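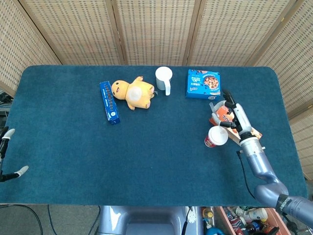
The biscuit table, part way through. Blue boxes at the back, orange packet on the tray.

I said in March that I would write something about the tea table, and then the spare room ceiling came down and I didn't. A few people have asked about the cloth and the screen since then, so I'll start with those.

The cloth is dark teal and it is really closer to carpet than to cloth. I bought it as an offcut from a man in Derby who was clearing out a unit, and he rounded the corners for me while I waited. I had been using a white cotton tablecloth before that. It looked smart for the first ten minutes and then every drip of tea was on show, and it slid about whenever anyone leaned on it. The teal one stays put. Mugs don't clatter on it either, which matters more than I expected when there are people talking at the other end of the room.

It does show bits. Crumbs, fluff, the corner of a wrapper. I go over it with a stiff brush at the end of the day and shake it out of the back door when the weather allows. Randa Twal told me to try a damp rubber glove instead and she was right, it lifts things the brush pushes further in.

The screen is the folding woven one that used to stand in Ghassan's hallway. He was going to take it to the tip. The panels are a light straw sort of colour with wooden edges, and it folds down flat enough to go behind a wardrobe. I stand it along the back of the table with the end panels turned in a bit, mainly so that it doesn't fall over. It hides the shelves behind, where I keep the paint tins and 87 jam jars that I am definitely going to use.

What goes on the table changes. There is nearly always a white mug and a box or two of something sweet. The blue box with the cookie on the front was Carla's choice. I'd have gone for plain digestives, but I was outvoted. The tray is for whatever has been opened, so that the mess is kept in one place -- that was Khalil Awwad's idea and I have stuck to it. Takeaway cups with lids are allowed on the tray too. I used to be strict about those and I have given up.

The yellow chick is a soft toy and has no job. It came home with the raffle prizes from Custon and it has been on the table ever since, usually on its back. Small visitors go to it before they go to the biscuits.

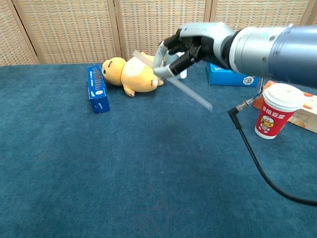

Thin see-through strip, held over the cloth by the yellow toy.

Packaging is the one thing I would like to get better at. Every box seems to come with an inner tray, a sleeve and a bit of film, and the clear bits are the worst because you don't see them until they are stuck to your elbow. I now keep a paper bag under the table for them. The cardboard gets flattened and goes out with ours.

I also keep things to the back and the right when I can, and leave the front of the cloth clear. People need somewhere to put a plate down. Leandro Insaurralde likes to spread a newspaper out there and do the crossword, and he gets quite cross if he has to move a box first.

The cloth will need replacing at some point. It has flattened a little where the kettle stands in winter. I have asked Nimri if they do the same colour by the metre and am waiting to hear back. If they don't, I shall turn it round and carry on.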